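A day out at the Dierckx open day, Skonosby
Posted 12/28/22 in Days Out

I've had this one sitting in my drafts since July, and as it's that odd bit of the holidays when I'm mostly eating crisps on the sofa anyway, it felt like the right moment to finish it off.

So, Dierckx. If you grew up near Skonosby you'll know the name from the side of the vans. They're a wholesaler for snacks and soft drinks, the people who fill up the corner shops and the swimming pool kiosk and the machine at the station that always keeps your change. Once a year they open the doors to the public, and once a year I forget, and this summer Fenna Mertens from my quiz team messaged me the night before with "TOMORROW. CRISPS. ARE YOU COMING" and that was that.

We took the bus from the market square, number 21, and got off a stop too early (my fault), so we arrived a bit warm and a bit late for the ten o'clock tour. They put us on the half past instead. You get a sticker with your name on, a paper bag and a map of the building which I never managed to hold the right way up.

The tour starts in the warehouse, and I'll be truthful, a warehouse is a warehouse. It's very tall. It smells of cardboard with a whiff of paprika. Dirk Vermeulen took our group round and he's been there long enough to remember when all the orders came in by phone on a Monday morning. They carry 381 different lines at the moment, he told us, and a good part of that is the same six or seven flavours in different sizes of bag. On a busy day 2,000 boxes go out. A boy at the front wanted to know how many of those were salt and vinegar and Dirk had to admit he didn't know, and the boy looked at him with real disappointment.

What I liked best in there was the returns shelf. All the boxes that got squashed on a corner, or came with the wrong label, or in one case had been sent to a Sirell garage that closed down two years ago. Fenna asked if you could buy from it. You can't.

After that we went upstairs to the display rooms, and this is where I could have stayed all day. It's where they try out how things look before they go to a shop: which bags go next to which bottles, what goes low down for the children, what you see first when you walk in. There's lots of daylight and trees outside, so it's a lovely change after the strip lights downstairs. Liudmyla Kushnir was running this part and she obviously loves it. She talked for ages about foil! I had never given foil a thought. But she's right that a shiny bag changes completely depending on where the light comes from. Under a lamp a red packet can go nearly brown in the creases, and near a window you get pink and white streaks all over it, and your eye goes straight there. She says shopkeepers always want the shiny ones by the door and then complain that customers can't read them.
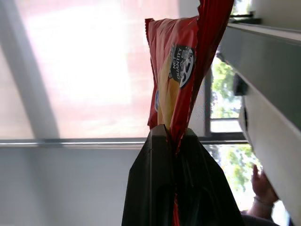

Red foil up against the daylight, with the NET QUANTITY badge turned on its side.

We then got a little lesson in reading a packet, which sounds dull and was anything but. I always look at the picture on the front and then the price, and that's me done. Liudmyla looks at the weight first. Every time. She got us to guess which of two bags had more in it just by looking, and nearly the whole group got it wrong, me included, as we all went for the puffier one. There's air in there to stop the contents getting crushed on the road, so size tells you next to nothing. I now check the weight on everything, and my sister has asked me to stop doing it out loud in the supermarket.

She also showed us the seals, the crimped bit with the little zigzag edge. You're meant to pull the two sides apart at the top and not rip down from the corner. I have been ripping from the corner for my entire life and I don't see myself changing.

Coffee break next, in the canteen. Good coffee, dry cake. I got talking to Els Maes, who runs a kiosk by the boating lake and comes every year for ideas. Her big problem is space. She's got a counter the width of an ironing board (her words) and has to get drinks, crisps, ice lolly sticks, napkins and the card reader on it. Her rule is bottles together, bags on top or hanging, and nothing behind anything else unless it's the same thing. So if somebody takes the front orange there's another orange waiting behind it. I thought that was so sensible, and then we went back in and the first thing I noticed was a cage on a white table done in very much that way, and I gave her a nudge.

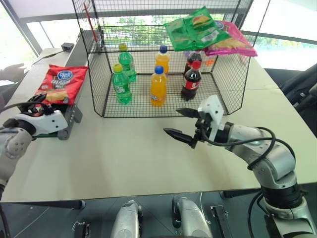

Green, orange and cola in the black wire-mesh cage, one of each behind another, with a green bag and a pink bag up on top.

I do love a wire cage for this sort of thing. You can see through it from the sides, so it doesn't feel like a box, and the bottles do all the colour for you. Green with yellow caps, orange with blue caps, cola with red. Els had opinions about the order, of course. She'd have put the cola in the middle, with the bright ones either side. Fenna said green, orange, cola looked like a traffic light that had given up, and I can't unsee it now.

The bags on top caused a bit of debate as well. The green one has a burger on it and the pink one has yellow chips, and with the green lying over the pink you lose some of the pink one. Els wanted them side by side. I quite liked them in a heap, it's how they end up in my kitchen. And I'm sure red bags with a blue logo are in every cupboard of everyone I know, so I felt very at home with the one out on that table too.

There was a have-a-go corner where you could do your own arrangement in a crate and a young chap called Siebe Brouwer went round giving tips. His best one: put the heavy things in first and stand right back before you move anything a second time. Ours was a disaster. Fenna is a stacker and I'm a spreader and we ran out of crate. The family next to us did a sort of fan with crisp bags behind a row of juice cartons and it looked professional, so we pretended we'd finished early and went to look at the tasting table.

Ah yes, the tasting table! You're allowed to try anything that's open. I had some Rudik corn puffs, which I hadn't come across before - they're a bit like cheese and a bit like toast, and they leave your fingers orange until teatime. Fenna went for a lemon drink that made her eyes water and then had another cup of it. There was a pickle flavour I won't be going near again.

A few practical bits if you fancy going next summer:

It's free, but you do have to book your tour time on the day at the front desk, so get there before ten if you want the early one.

The upstairs rooms are reached by stairs or by a lift at the back. Ask at the desk for the lift, the map is no help.

Bring a cardigan for the warehouse, even in July. The loading doors stay open and there's a proper draught.

The little shop at the end only takes cards. Fenna had to lend me hers for two bags of the corn puffs and I still owe her for them.

We missed the bus back by a whisker and sat on the wall outside eating one of the bags, opened from the corner. Els drove past, hooted, then reversed all the way back and gave us a lift to the square. Her back seat was full of napkins. If you're ever near the boating lake do stop at her kiosk, it's the one with the yellow awning, and have a look at how she's got the bottles lined up. I went in August and she'd put the cola in the middle.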